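What we've been up to: grasp planning, the summer rewrite

September 2026

Hello again from the Wolton end of the building! Mohcine Ait Brahim asked me for a few lines on the picking software, and I said yes before I remembered how bad I am at few lines, so get yourself a cup of tea.

Those of you who were with us in July will remember that our planner (Hamdy, to its friends) had got terribly slow. You'd give it a fresh view of the bin and it would sit there thinking while the arm hung in the air. Shaohua Shen spent a good week poking at it with a profiler and found the trouble in a place none of us had looked. We were making 600 possible grasps for every view, which is fine, and then running the full collision check on every one of them, which is daft. Most of those grasps were hopeless from the start. They came in through the wall of the bin, or they needed the wrist to bend in a way it simply won't.

So now there's a cheap check first. It asks whether the arm can reach the pose at all, then whether the fingers would start off inside the metal, and only what's left goes on to the slow part. I wrote the first version in an afternoon and was very pleased with myself until Yuxi Xue pointed out that I'd got the sign wrong on the bin wall angle, so I was happily keeping all the bad ones and throwing the good ones out. Fixed now, and there's a test for it with her name on!

The other big job has been perception. Shiny metal is a pain. The depth camera sees glare on the floor of the bin and either leaves a hole or makes up a lump that isn't there, and the planner would then try to be polite and steer round the lump. Hongjun Kong's idea was to stop trusting depth on the floor altogether. We know where the bin is, we know its shape, so we draw the floor in from the model and only believe the camera for things standing clear of it.
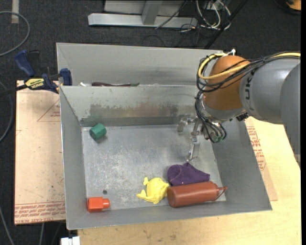 The catch is thin stuff. Anything soft and flat can sit so low that the new code takes it for floor and wipes it out, so we've added a second pass that looks at colour as well, and if a patch doesn't look like bare metal it gets kept whatever the depth says. Scuffs and stains fool it now and then. I'd still take a few wasted looks at a stain over an item that the planner can't see at all.

Things lying against each other are next on my list. Prastevis, our segmentation tool, loves to glue two touching items into one long one, and then Hamdy goes for the middle, right where they meet. Aiguo Xue has a branch that makes 2 guesses at the split and scores both, and from what I've read of it so far I like it a lot. It needs merging with my changes, which will be a fiddly job as we both moved the same files.

Small things for anyone who uses our tools: the replay viewer has a pause button at last, the old config names will go on working for one more release, and please do pull before you report a bug in the wrist limits. If you want to try the new checks on your own bins, come and find me or drop a note in the Wonder channel and I'll sort you out with a build.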